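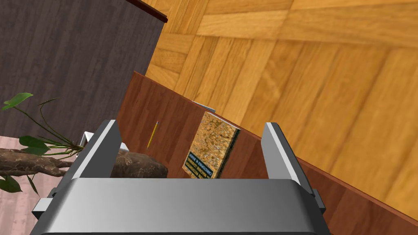
Greltgate County Public Defender Puts Its Client Handbook Online

FOR IMMEDIATE RELEASE
September 19, 2018

GRELTGATE - Hi, everyone. I'm Umesh Tomar, and I run the Public Defender's Office here in Greltgate County. I usually let our press releases go out in that stiff voice we all know, but I wanted to write this one myself, partly because I'm excited about it and partly because my staff dared me to.

As of this morning, our full client handbook is on the county website, free for anybody to read, download or print. We call it the Binder (it lived in an actual green binder at the front desk for years, and the name stuck). It runs to 290 pages, which I know is a lot! Please don't try to read it in one sitting. There's a table of contents, and the first chapter is a plain walk through what happens between an arrest and a first court date, so if that's all you need, start there and stop there.

Up to now, you could only see the Binder if you came to our office on Agarwal Street during business hours and asked for it. Plenty of our clients work during business hours. Some of them are in custody, and their mothers and brothers and girlfriends are the ones calling us with questions, usually very good questions, and we've been reading them paragraphs over the phone. I've done it myself more times than I can tell you.

So what's in it? How we decide who qualifies for a public defender, and what to do if you're turned down and think we got it wrong. What you can expect from your lawyer, including how fast we're supposed to call you back (three business days, and yes, I want to hear about it if we miss that). How to ask for a different lawyer. How to get a copy of your own file after your case is closed, which used to be a confusing process and is now one form. There's also a long section on fines and payment plans that I'd nudge everybody toward, even folks who have never needed us, because traffic cases bring more people into that courthouse than anything else.

We rewrote six chapters before posting. The old ones were full of Latin and a couple of them still described the bail schedule the court dropped in January. If you have a paper copy from before then, please recycle it and use the new one.

A word about what the Binder can't do. It isn't legal advice about your case, and reading it doesn't make us your lawyers. If you've got a court date coming up, talk to an attorney first. If you can't afford one, tell the judge so at your first appearance, or call our intake line ahead of time and we'll start the paperwork with you.

We printed 900 copies of a short version as well, just the first chapter and the phone numbers. You can pick those up at the county libraries, at the jail visitor desk, and at Zino, the coffee place across from the courthouse steps, where they've kindly cleared a shelf for us by the register.

I'd love your comments. If a page is confusing, or flat-out wrong, send us the page number and tell us what tripped you up. We'll be making corrections through the fall and posting a revised edition in January, with a list of everything that changed at the front.

Reporters who want to talk about any of this can reach me through the main office number. I'm in court most mornings, so afternoons are better, and if you leave a message I'll call you back myself.

Umesh Tomar
Public Defender, Greltgate County

###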